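Student Work > Interior Design Studio > Project Reports

Print this page | E-mail this page

Making Over the Family Room at Pollham House
Project report by Radymyr Pylypenko
Submitted 19/04/2018

Introduction

When our instructor, Mr. Tkachuk, told us we could choose any room we liked for the spring project, as long as real people used it every day, I knew right away that I wanted the family room at Pollham House. It is a shared home in Brirnamden where two families live on the ground floor, and my aunt's is one of them. I have spent more rainy afternoons in that room than I can remember, and I have always been fond of it, even with the brown walls and the curtain rod that came down if you looked at it wrong.

The assignment gave us a budget of $4,000 on paper, but the Yoon family and my aunt were putting in their own money, so I promised them I would stay well under that. I am happy to report that I did, even after the business with the window seat, which I will get to.

What the families asked for

I sat down with everybody in February, over a very large pot of tea, and wrote down what they wanted. Mrs. Yoon wanted more light and somewhere to read. My aunt wanted the television off the bookcase. The children wanted a great many things, including a slide, but what they really cared about was having enough floor to play on without being told to move every five minutes. I kept coming back to that as I drew my plans, and in the end the whole layout grew out of it.

My first drawing had the sofa in the center of the room with a big coffee table. It looked lovely and everyone was polite about it, but once we laid newspaper on the floor in the shape of the furniture, we could hardly walk to the kitchen. The second drawing pushed the seating back toward the window wall and dropped the coffee table altogether (my aunt took some convincing). That left the floor open from the doorway to the bookcase, and we kept the marble-patterned flooring just as it was, since it is easy to sweep and all its creams, tans and grays gave me my palette for free. The children's blocks bring in the bright colors.
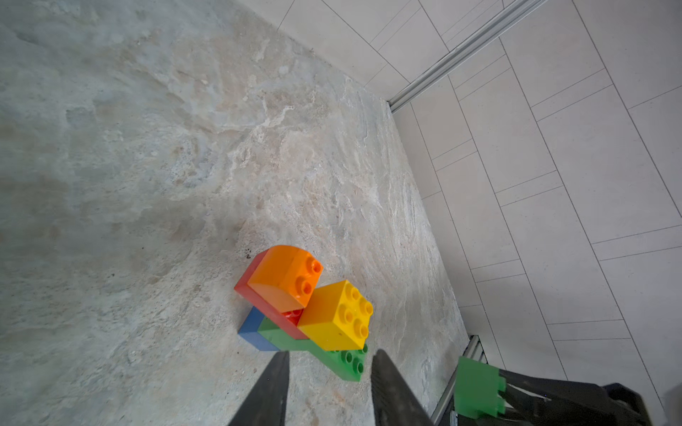 Paint and walls

We painted over a long weekend with a warm off-white from Alletti, a small paint store two streets over whose owner was wonderfully patient with me. I must have brought home 35 sample cards! Taped up by the window they all looked the same at noon and completely different by supper, so please, if you take one thing from this report, look at your samples in the evening too. The brown needed a coat of primer and then two coats of color, and I still had to go back and touch up behind the radiator.

The window seat

I had planned to finish the window seat in an afternoon, and it took me four. I measured the alcove along the front and forgot that old walls are hardly ever straight, so the first top I cut was too wide at the back and would not slide in. Mr. Tkachuk showed me how to make a cardboard template, and the second top fit nicely. The lids lift up for storage, and Mrs. Yoon sewed the cushion covers herself out of some gray canvas she had been saving for years.

What I would do differently

I would order the curtain fabric sooner, as we waited and waited for it. I would also put one more outlet on my list of questions for the electrician, because the reading lamp still runs on an extension cord tucked behind the seat. The bookcase could use a fresh coat too, and my aunt and I are hoping to get to it over the summer, once we agree on a color.

Print this page | E-mail this page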